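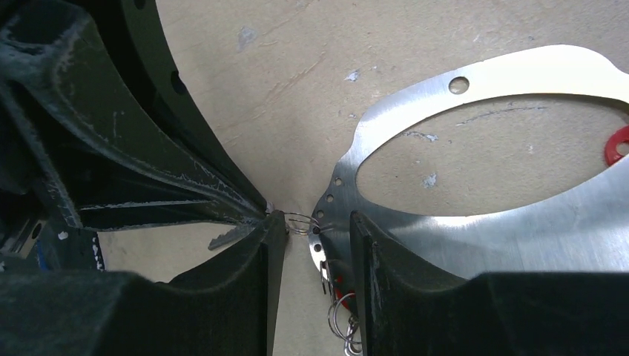 Slide 1. Small hardware at the bench: sorting, storing and issuing split rings

Speaker notes. Allow 90 seconds for the opening, and begin once the doors are closed.

Good afternoon, and thank you for attending. The subject of this session is the smallest category of part handled in our workshops. Large castings and finished plates receive a label, a shelf and a line in the register on the day they arrive. Rings, clips and short strips of metal generally do not, and the Pengate review in August found that these were the items most often reported missing at assembly.

Point to the thin wire ring at the center of the slide, just left of the silver plate. The audience should notice its size in relation to the dark casting on the left. Further rings hang lower down, near the bottom of the slide. Pause before continuing.

Slide 2. What the review covered

The review took in the benches at Pengate and the parts store at Illano. At the start of the period the register showed 1,228 small items on hand. The closing count was 1,153. The difference was not large in value, but each missing ring meant that a worker had to leave the bench and return to the store.

If a question is raised about the cost of the parts, refer the speaker to the written report. The figure for lost time is still under discussion with the Makori office and should not be quoted from the platform.

Slide 3. Mixed materials on one surface

Return briefly to the opening slide. A scuffed, ribbed casting, a brushed aluminum plate with a scalloped edge, a saw-toothed strip and several wire rings are all present within a short reach. Each of these calls for different care. The casting may be set down on bare wood or on a mat without concern. A brushed plate marks easily, and bench staff are asked to keep it clear of toothed or rough metal. Wire rings should not be left loose on any surface at all.

Mention that the plate has a row of small drilled holes along one side. Holes of this kind are a useful reminder that a ring can catch on a neighboring part and be carried away with it. Before a plate is moved, it should be lifted and checked on both faces.

Slide 4. The Plutoner tray system

The Plutoner tray was adopted for trial at 38 benches. It is a shallow tray with a raised lip and a row of short pegs. Rings are hung on the pegs by size, and strips lie flat in the channel at the front. Colored parts, including red spacers and ring-shaped seals, go in the covered section at the side.

Staff should be told plainly that the tray does not replace the register. Rings are signed out when they are taken from the store, and any left over at the end of the shift are signed back in.

Slide 5. Handling practice

Read the following points slowly - they are repeated on the handout.

Pick up one ring at a time.
Hold it by the outside of the coil and do not spread the ends until it is ready to be fitted.
Discard any ring that has been opened too far and will not close flat.
Keep toothed strips with the teeth facing away from the worker.
Clear the bench before a second casting is brought to it.

Slide 6. Questions and next steps

The trial will continue at Pengate under the present arrangements. Illano will receive its trays once the store shelving has been altered, and supervisors there will be notified in writing.

Invite questions from the floor. Requests for additional trays should be made on the form at the back of the room, with the bench number entered in the upper box. Handouts are on the table beside the exit.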